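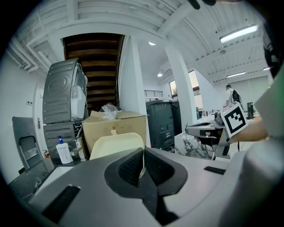
The parcel that waits for you

When I moved to Zasmont in February, I did not know any of my neighbours. After two weeks I knew five of them, and all because of parcels.

In our street the post comes before noon, when most people are at work. So the courier rings at the door of Trinity Holloway, who is retired and keeps everything in her hall until evening. Last year she took in 426 parcels. She writes each one in a school notebook, with the flat number and the hour.

"I don't mind the boxes," she told me. "I mind when people don't come for them."

Colm Nic Aodha, from the ground floor, once left a pair of boots with her until 29th May. She had already moved them twice to wash the floor. He brought her a rhubarb cake, and she gave me half of it.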